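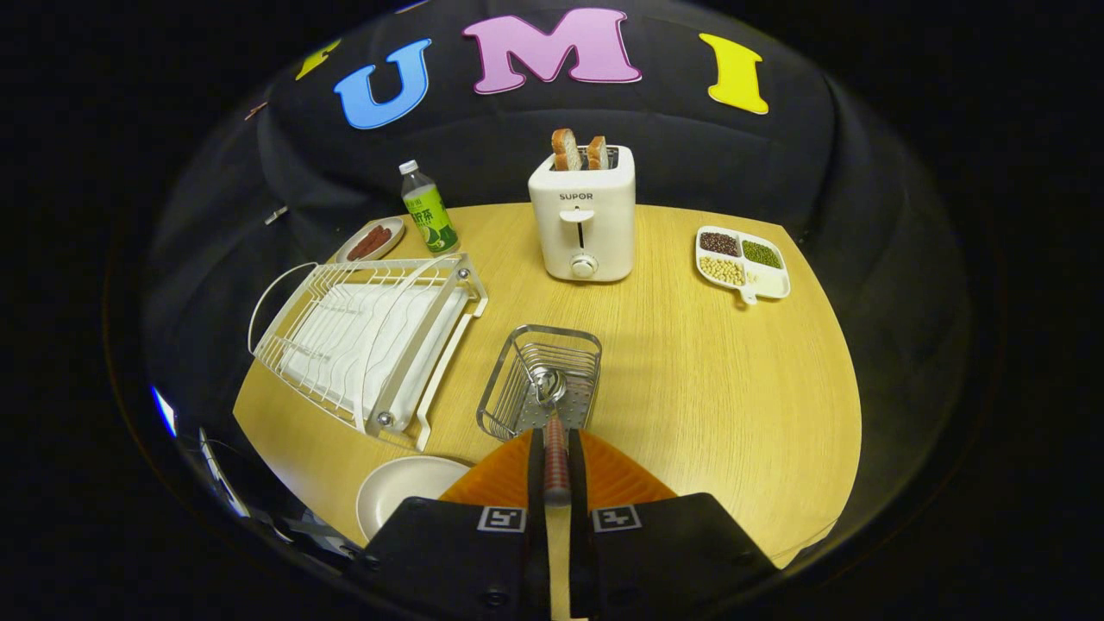 FERKANSKA — Roltik, a maker of surgical planning software, has begun supplying hospitals with custom drilling guides for jaw reconstruction, the company said in October. The guides are printed from a patient's own CT scan and fit over the bone in only one position, so the surgeon cuts along slots set during planning.

Each guide is made of a nylon powder fused by laser, then cleaned, inspected and shipped in a sealed pouch. The hospital sterilizes it before use. Roltik puts the turnaround at 11 working days from receipt of the scan. Rush orders are not offered.

The first site to use the system routinely was the Žukauskas Clinic, which treats patients who have lost part of the lower jaw to tumors or injury. In these operations a length of bone is taken from the lower leg, cut into segments and plated into the gap. The angle of each cut decides how well the segments meet.

The clinic reviewed 202 cases, comparing printed guides with freehand cutting. Time spent shaping the bone fell by 27 minutes per case on average. Rates of infection did not differ between the two groups. The review did not look at chewing or speech after surgery, and patients were not assigned to the groups at random.

Cost remains an open point. A guide set is priced at $3,000, and most insurers in the region treat it as part of the operation instead of paying for it separately. The clinic has covered the difference from its equipment budget so far.

Scans more than a few weeks old are not accepted — a growing tumor can move the planned cut line.

Husska, which prints the guides under contract, is adding a second laser machine to its plant. Roltik plans to extend the service to the upper jaw and eye socket next, where the bone is thinner and a guide has less surface to hold on to. Testing on printed skull models is under way.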